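Griltbridge open day: is the "long room" worth the money?

Agnese Dzene

I went to the Vundodar open day in Griltbridge on 8th January mostly because the brochure annoyed me. It promises that a dark wall and a very long table will "bring a household back together," and then asks $3,286 for the design package before you have bought so much as a chair. I wanted to hear someone defend that number in person.

The morning talk ran 40 minutes past its slot, and I heard the word "grounding" more than I care to. The pitch is simple enough. Paint a wall dark, keep the wood light, hang very little, and people will sit down and talk. I asked whether they had checked this with any family who bought the package. The answer was a story about the designer's sister.
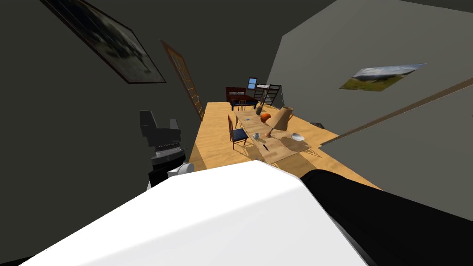 Dark paint is the part of the package I had the most questions about. It shows every scuff, it needs extra coats, and in February, in a north-facing house, it can be miserable. The salesman said a charcoal gray wall "recedes." Maybe. With a muted, dark landscape in a thin dark frame hung high up on it, what I got was gray on gray, and I had to make an effort to look at the picture at all. The wooden floor does more for the mood than the wall does, and you may already own one of those.

Lunch was soup, and decent. Parking was $16, which the invitation had left out. 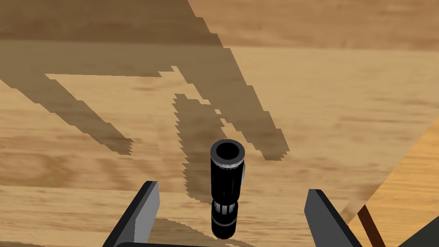

The afternoon was about finishes, sold under the Braltik name. There are two grades, and the more expensive one is supposed to make spills less of a worry. I asked what happens after five years of homework and hot mugs and was told to read the care sheet. The care sheet says to avoid hot mugs. As for looks, I will give them this much: a honey-brown top with dark knots and swirls is forgiving, and a small stain could hide in there for years. You can get the same effect from a secondhand table and a can of oil.

The warranty deserves a closer read than anyone in the group gave it. It covers "structural failure" for 180 days. Surface wear is excluded, and so is fading, and a table next to a sunny window is going to fade.
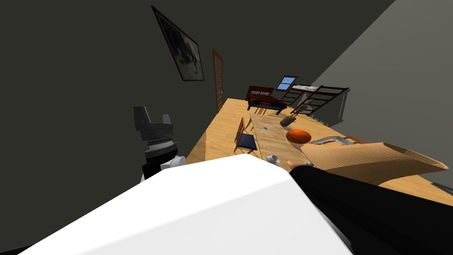
Dark wall on the left, tan panel with a curled edge on the right.

The consultation at the end was free and lasted as long as it took me to say I was not signing. My own dining room would have to lose a sideboard to fit the smallest size they offer. The consultant suggested putting the sideboard in the hall. She had not asked whether I have a hall.

She also said a long table stays clear if you own one big enough. Mine has never been clear in its life, and I don't believe a few extra feet would change that. Things spread out to fill the space.
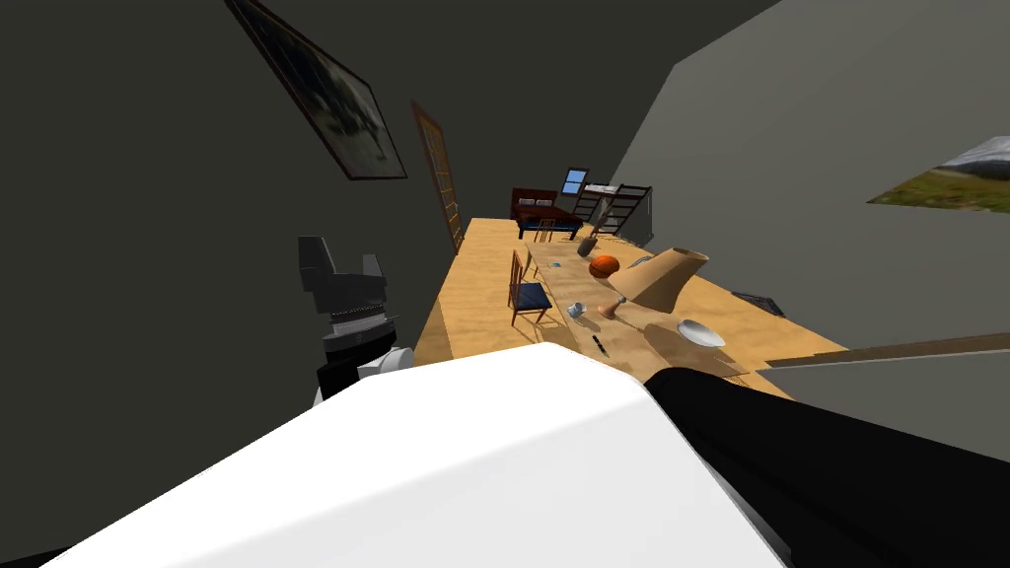 The long light-wood table, basketball and all.

I came home with a paint chart and the care sheet. If you want a dark wall, buy one tester pot, paint a square behind the door and look at it for a few weeks in bad weather. The next open day is in February. Bring change for the parking machine, as it wouldn't take my card.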